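**Kit budget thread, January 2025**

1/ We have until the end of the month to put in our equipment request for the year. I'm writing down how I'm working it out, partly so I stop doing the sums on envelopes. Tamsin Whitcombe signs it off, so if you see this, Tamsin, the spreadsheet is coming. 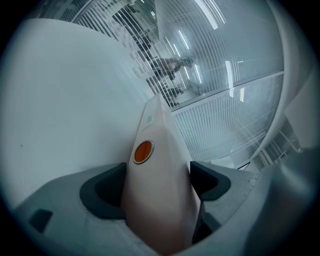

2/ The main line is hand-held grippers. We want 3 more of them. I asked for prices from Nesau and Trukisa before the break and both have come back.

3/ Nesau is cheaper per unit. Trukisa costs more but puts a spare set of fingers in the box. Fingers are the part I expect to replace most, so I've priced both over a full year, spares included. The gap between them gets a lot smaller.

4/ Spare fingers were missing from last year's request. We paid for them out of the general pot in bits, with postage on each order. This time they get their own line: £300, ordered in one go.

5/ Pads too. Nesau sells them in pairs, Trukisa one at a time. Check this if you're comparing quotes, it had me reading the wrong total for most of a morning.

6/ Storage. People forget it every year, me included. Drives and a second charging shelf come to roughly £200. Small next to the grippers, but we can't run more units without somewhere to charge them and somewhere to put the files.

7/ Delivery times. Trukisa quotes 17 working days. Nesau says "four to six weeks", and I've put six in the plan. If the order goes in late, training for the new starters moves back as well.

8/ Someone asked why we don't put the whole lot into one proper arm. We did look. The Alano arm is good, but it needs a fixed bench, a guard and a service contract, and the contract alone would eat the spares line. It's on the list for next year with a question mark.

9/ Also looked at leasing through Zacharias. The monthly cost is fine. The wear clause isn't: scuffed housings are charged at the end of the term, and hand-held kit gets knocked. I've asked whether they'll change the wording. No answer yet.

10/ Where it stands: Trukisa for the grippers, spare fingers and pads on the same order, storage bought separately. If Zacharias come back with a better wear clause I'll redo the sheet.

11/ Still to do: get the Trukisa quote reissued with the VAT shown on its own line, ask how long they'll hold the price, and find out if the old chargers fit the new units. I've emailed them about the chargers twice. Will add the reply to this thread when it comes.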